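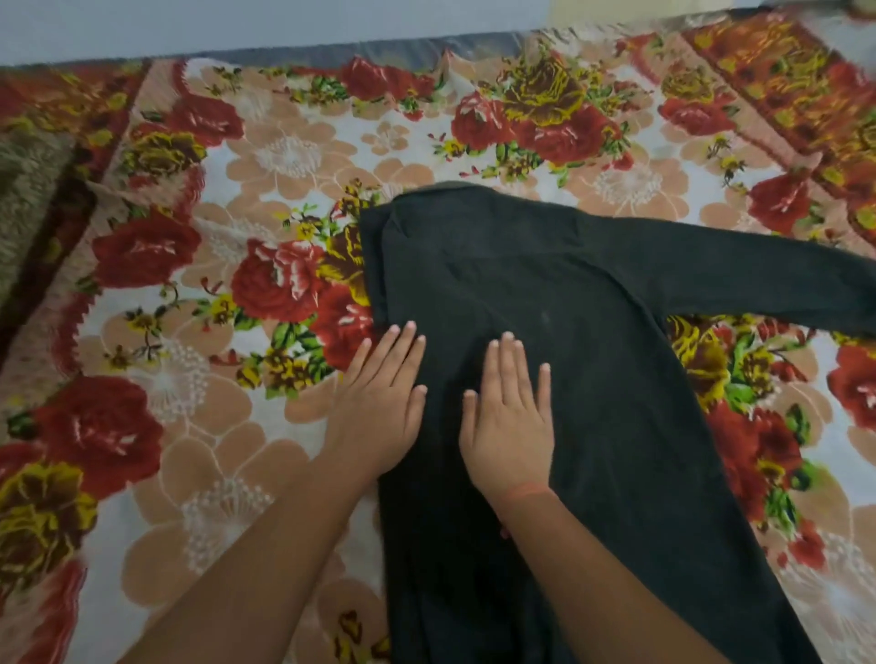

Part 2: Folding Your Long-Sleeved Tops

Okay, you've got the drawer organizer put together (if you haven't, go back to Part 1, because the folds only make sense once you know how deep your bins sit). Now for my favorite bit! I've been folding shirts this way since well before I started selling the Dukach drawer set, and I still do it on top of my bed with the radio going.

What you'll need

A flat surface at least as wide as your shirt with both arms stretched out. A made bed is great. So is a big table, or a clean rug if your knees are up to it. You'll also want the Dukach folding card from the box, the stiff gray one with the rounded corners, and a lint roller if you wear a lot of black like I do.

Note: Pull the bedspread tight before you start. Any lump underneath ends up as a lump in your shirt, and you'll be chasing it the whole way down.

Laying the shirt out

1. Check that the shirt is completely dry, cuffs and underarms too. Thick seams hang on to dampness longer than you'd think, and a closed drawer is a bad place to find that out.

2. Lay it face down with the collar pointing away from you and the hem closest to your stomach.

3. Pull both sleeves straight out to the sides. They'll want to twist, so give each cuff a little tug until the sleeve seam runs along the bottom edge.

4. Put both palms flat in the middle of the shirt, fingers toward the collar, and push outward slowly. Do this a few times, working your way down to the hem. Don't rush this one! I used to, and my shirts looked like I'd slept in them.

5. Run the lint roller over it now if it needs it. Dark knits pick up every little pale speck in the house.

Caution: No irons on the bed, please, even a "barely warm" one. If your shirt needs pressing, press it on the board, let it cool all the way, and then bring it over.

Making the fold

6. Set the card in the center of the back, with its top edge just under the collar.

7. Bring the left side of the shirt in over the card, sleeve and all. The sleeve will now be sticking out way past the other side, and that's fine.

8. Fold that sleeve down so it runs along the fold you just made, cuff toward the hem. If it's an extra long sleeve, double the cuff back up on itself.

9. Do the same thing with the right side. You should have one long strip now, the same width top to bottom. If it's wider at the hem (looser tops do this to me all the time), tuck the extra in a bit more on each side.

10. Slide the card out from the collar end. Go gently with the thin knits, which like to come along for the ride.

11. Fold the hem up to a couple of finger widths below the collar, then fold the whole thing in half again.

12. Stand it up on its folded edge. If it stays up by itself, you're done! If it flops over, press it flat with both hands, squeeze the air out, and try once more.

Note: Slippery fabrics are probably never going to stand. I lay mine flat in the shallow Zumov tray (part 386 on your packing list, the one without dividers) and I've made my peace with it.

Filling the drawer

13. Set your bins in the drawer first, then load from the back toward you, folded edges up.

14. Leave enough space in each bin to slip your hand in flat. A packed bin looks terrific until you pull out one shirt and four others come with it.

15. Snap the divider in behind the last shirt so the row doesn't lean. You should hear 2 clicks, one per side.

Caution: Heavy sweaters go in the bottom drawer. Chunky knits in a top drawer make the whole dresser front-heavy when it's open, especially if it isn't anchored to the wall (see Part 1, and please do anchor it if you've got little kids around).

If something's not working

The folded shirt is too tall for the drawer: fold it in thirds at step 11 instead of halves.

There's a crease down the front: your side folds are probably coming in too far. Line them up with the edges of the card and give the fabric a good smoothing before you turn anything over.

The collar is getting squashed: start the card a little lower, and keep collared tops at the front of the bin where there's less pushing.

The card has gone bendy: mine did too, after a couple of years. Spare cards come in a 10 pack, or you can use a thin magazine and save your money.

Hoodies don't follow any of this, by the way. The hood gets its own fold, and that's all in Part 3.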